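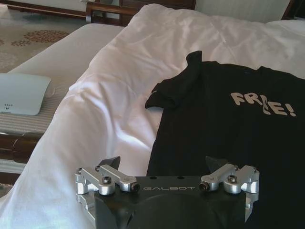 Wednesday, September 6, 2023
Robot Software Lab, Unit 3: Finding grasp points on cloth
Handout by Zdeňka Charvát. Lab sections: Natalia Orozco.

Read sections 1 to 4 before lab. Section 5 is the assignment.

## 1. Where we are

In Unit 2 the objects were rigid. You had a mesh, you estimated a pose, and the planner took it from there. A garment has no single pose. The same shirt can lie flat, fold over itself, or end up in a heap, and a model that stores "the shape of the shirt" won't help much in the last two cases.

For this unit we drop the full shape and ask for less. The perception node has to return:

- a mask of the garment
- a short list of candidate grasp points
- for each point, an approach direction and a score

The planner takes the best candidate it can reach. If none can be reached, it asks for another view.

## 2. Segmentation

We use the wrist camera only. The image passes through three steps in the `mundetti` package:

1. Mask out the gripper. It always takes up the same part of the image for a given opening, so a lookup table indexed by finger opening is enough. Don't train anything for this.
2. Segment cloth from background.
3. Clean the mask and keep the largest connected region.

Dark garments need some care. A black T-shirt on white bedding is easy at the outline and hard everywhere else. A brightness threshold will find the shirt, but inside the mask there is little contrast to show where the folds are. Two things to watch for:

**Dark fingertips.** Where a dark fingertip overlaps dark fabric, the edge between them is weak. If your gripper mask is a few pixels too small, the leftover strip joins the garment mask, and the tip of your own finger shows up as a fine grasp point. Grow the gripper mask before step 2.

**Printed lettering.** Light print across the chest of a dark shirt fails a simple threshold and leaves holes in the mask. Fill any hole that is fully enclosed by garment. Do the fill before you look for corners, or every letter will produce several.

The bedding has its own problem. Creases in a duvet have shading much like folds in a shirt, and a bright streak of light across one can give a stronger edge than the hem does. Search for edges inside the mask and along its border, nowhere else.

## 3. Candidate points

The `halletti` node scores three kinds of point.

| Type | How it is found | Notes |
|---|---|---|
| Corner | High curvature on the mask border | Sleeve openings, hem ends |
| Ridge | Local height maximum in depth | Good when fabric stands up |
| Edge | Straight run of border | Fallback; slips more often |

A bunched sleeve often gives both a corner and a ridge close together. Merge candidates that are within 9 mm of each other and keep the higher score. Otherwise the planner tries the same place twice and counts it as two failures.

Necklines are tricky. The border curves there, so the corner test fires, but pulling on one tends to drag the whole front of the shirt. The default weights lower the score for concave borders. Leave that on unless you have a reason to change it.

Depth on black fabric is noisy. Average over a small patch, and throw the candidate out if more than half of the patch is missing. Do not fill missing depth from the neighbors on a soft surface. The filled value may come from the bedding, and the fingers will then close on shirt and duvet together.

## 4. Planning the approach

The grasp is a pinch. The state machine has five states:

`LOOK -> ALIGN -> DESCEND -> CLOSE -> CHECK`

- `LOOK` holds the arm still and collects frames until the mask area settles.
- `ALIGN` turns the wrist so that the line between the fingertips crosses the ridge or edge at a right angle.
- `DESCEND` moves along the approach direction with the fingers open. It stops on contact force or at the depth limit, whichever comes first.
- `CLOSE` shuts the fingers at low speed.
- `CHECK` lifts a short distance and compares the new mask with the old one.

A mattress and duvet give way when pressed, so contact force builds slowly. The limit we used for the tabletop exercises in Unit 2 will trigger far too late. Set `soft_surface: true` in the config, which switches `DESCEND` to the rate of change in force.

If `CHECK` fails, go back to `LOOK`. Never return straight to `DESCEND`, as the cloth has moved and the old point is no good.

## 5. Assignment

The Grewal set has 1067 wrist images of garments. Of these, 148 have hand-marked grasp points and 119 of the marked images show dark fabric. Report results for the dark images separately.

a. Write the gripper mask lookup and the hole fill. Show the mask before and after on three images of your choice.

b. Run `halletti` with default weights. Give the share of images in which the top candidate falls within the marked region.

c. Change one weight. Say which, say why, and run it again.

d. Find one image where the top candidate is on something other than the garment. Trace which step let it through.

Parts a and b can be done on your laptop. Natalia has the login details for Kinda, the shared machine, if you want to run c at full size. Clear your output folder when you're done.

Reading for next time: course notes, chapter on regrasping, up to the part on two arms.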